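Tutormont Tabletop Practice

The Tutormont Tabletop Practice, usually shortened to TTP, is a code of good practice for robot arms that handle household goods on tables and counters in rooms shared with people. It was drafted at the Tutormont workshop in Drudbridge and has since been taken up by several smaller laboratories. It is a voluntary document and sits beneath the law and the general safety standards for industrial robots, which it does not replace. 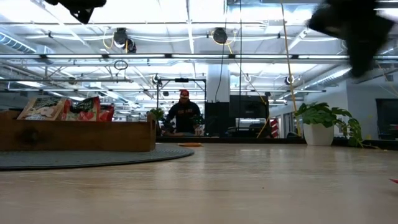

Scope

The code covers fixed arms working over a table with light objects such as packets, trays, mats and small containers. It applies where people may be in the same room without a full fence between them and the arm. Mobile robots, arms carrying blades or heated tools, and work with glass are left out. A separate note on glass was planned but has not been published.

Background

Before the code was written, each group in the Drudbridge building kept its own rules. Some allowed a person to reach over the table while the arm was paused, others required the power to be cut first. Visitors and new staff moved between groups and were often unsure which rule applied. Ilse Weidemann and Dirk Rothe collected the existing sheets and put them into a single draft, which circulated under the working title Sheet 368. The title still appears on older wall copies.

Main provisions

The text has 32 numbered clauses in four parts: the room, the table, the arm and the record.

The part on the room deals with walkways, overhead cables and places where other people work. Cables that hang from the ceiling must stay outside the reach of the arm at full stretch. Counters and desks behind the table may be used during a run, provided they too are outside that reach. The edge of the reach is to be marked on the floor or on the furniture.

The part on the table says that objects not used in the task should be listed before the run starts. Plants, mats and other furnishings are permitted, and the code treats them as part of the setting once they are on the list. Food packets must be sealed and must not be eaten afterwards. Trays may stand on a mat if the mat does not slide when pushed by hand.

The part on the arm sets a lower speed for any movement made while a person is within reach, and requires a stop button on each side of the table that can be approached. A paused arm counts as a moving arm. Anyone who needs to put a hand over the table must press the stop first and say so aloud.

The part on the record asks for a short entry after each run. It gives the operator's name, the task, the list of objects and any stop, with the cause if known. Records are kept for 30 months.

Use

Hagedorn, a maker of grippers, adopted the code for its demonstration room in its second edition. Novmont uses the parts on the table and the record but keeps its own rules on speed. At Tutormont, an internal review of 3724 run entries found that most stops were caused by objects missing from the list — usually something left on the table from an earlier task. The wording of the table clauses was tightened as a result.

Criticism

Noeline Whitcombe has argued that the code relies too heavily on people speaking up, and that a spoken warning is easily missed in a large open room with several groups at work. Rainer Kettler took the opposite view and considered the clause on paused arms too strict for light grippers. The third edition, issued in April, kept the clause and added a lamp as a second signal.

See also

Risk assessment
Emergency stop
Collaborative robot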